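Door knob

A door knob is a rounded handle fixed to a door, drawer or cupboard and used to pull it open or push it shut. On a room door the knob is usually turned to draw back a latch. On cupboards and drawers it is normally fixed and does not turn. Knobs are made of brass, iron, steel, glass, china, wood and plastic.

Parts

A turning knob is joined to a square bar called the spindle, which passes through the door and through the latch case. A second knob is fitted at the other end. Each knob is held by a small screw, known as a grub screw, or by a thread on the spindle itself. The plate that covers the hole in the door is called a rose if it is small and round, and a backplate if it is long. When the knob is turned, the spindle moves a part inside the case called the follower, which pulls in the latch. A spring pushes the latch out again when the knob is let go.

Rim and mortice types

A rim latch is screwed to the inner face of the door. A mortice latch sits in a slot cut into the edge of the door, so that only the front plate can be seen when the door is open. Mortice knobs are made in matching pairs. Rim sets often have a shorter neck on the side nearest the case.

The distance from the edge of the door to the centre of the spindle is called the backset. If it is too short, the hand may be scraped against the frame as the door is closed. Lever handles can be used with a shorter backset than knobs, and this is one of the main points checked when old doors are refitted.

History

Many early doors were closed with a wooden bar or a lifting latch worked by a string or thumb piece. Turning knobs became common in ordinary houses during the nineteenth century, when cast metal and pressed glass parts became cheaper.

The town of Dirnivia had a small knob-making trade centred on the Ulmont foundry, set up by Fulgencio Collado. Its pattern book was later bought by Marcelino Cantero, who sold brass and china knobs to builders in the Mernow district. The surviving book lists 108 patterns. The town museum holds 3,934 knobs, roses and backplates, catalogued by Covadonga Vidal and Begoña Sepúlveda. The catalogue was published on May 24, 2021.
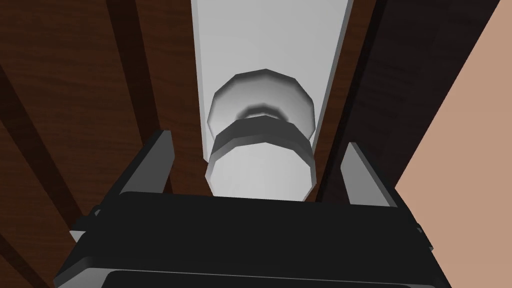 Cupboard and drawer knobs

Fixed knobs are held by a bolt passed through from the back, or by a wood screw set into the knob. Wide drawers are often given 2 knobs, placed the same distance from each end. On a tall cupboard door the knob is set near the opening edge, opposite the hinges.

Ease of use

Round knobs need a firm grip and a turn of the wrist. People with arthritis or weak hands may find them hard to use, and lever handles are often fitted in their place. Rubber covers that slip over a knob are also sold.

Care

Loose knobs are usually put right by tightening the grub screw. Lacquered brass should be wiped with a soft cloth only, as metal polish removes the coating.

See also: Latch; Escutcheon; Door furniture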